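PROGRESS REPORT TO THE PROGRAM OFFICE

Project: Rilov, household handling of produce
Period covered: April to 22 July 2025
Prepared by: Sunita Bhatt, equipment planning
Copies: Ashok Dhillon, Natália Tavares

1. Status against plan

Recording with hand-held grippers continues in furnished homes, on the task set agreed at the start of the grant. The fruit tasks are the furthest along and account for most of the 226 hours recorded to date. Tableware tasks have started. Laundry tasks have not, and will not until the arm is on order, for the reasons given under item 3.

The operators work in pairs, one gripper in each hand, at whatever table the household uses. Table height and cloth have been left as found. Ritu Chauhan reviews each session and rejects takes in which a finger pad slips on its mount. Rejections for this cause rose through the period and are the main argument for the first purchase requested below. 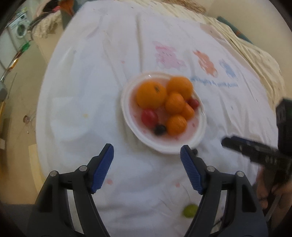 Round fruit remains the hardest case for the present pads. Small items tend to roll out from between the tips as the jaws close, and the operator then needs a second approach. Oranges are picked up on the first approach in most takes. We do not propose a change of jaw geometry in this grant year, as it would make the earlier recordings harder to use.

2. Equipment spending

Consumables are on budget. Pads and pivot pins were bought from Orkeda in small lots, which kept the outlay low but cost us the quantity price. Four grippers are in service and one is held for parts. Repair time at the bench has nearly doubled since the start of the period, all of it on linkages.

No capital item was bought. The line for a fixed arm is untouched and should be carried forward in full.

3. Requests

(a) Replacement pads and pins, one bulk order, to cover the remaining recording. Orkeda has quoted delivery in 5 weeks. Approval is needed before the next billing cycle for the quoted price to hold.

(b) One fixed arm for playback trials. Quotes are in hand from Sindodent and Upadhyay. The Sindodent unit is cheaper and lighter, but its wrist flange needs an adapter for our gripper. The Upadhyay unit takes the gripper directly and has a lead time of 8 weeks. Clementina Leitão has compared the service terms and favors Upadhyay. I agree. The adapter would have to be designed, made and tested by the same people who are now repairing linkages.

(c) Permission to move the unspent travel balance to equipment. It covers the bench mount for the arm and leaves the total unchanged.

4. Risks

The main schedule risk is the arm. If the order slips past the next quarter, playback trials will overlap with the tableware recording and both will compete for the same grippers. A second risk is pad supply, which item (a) removes.

5. Next period

Finish the fruit tasks, continue tableware, place both orders. Natália Tavares will send the revised budget sheet separately, with the Upadhyay figures entered in the capital line.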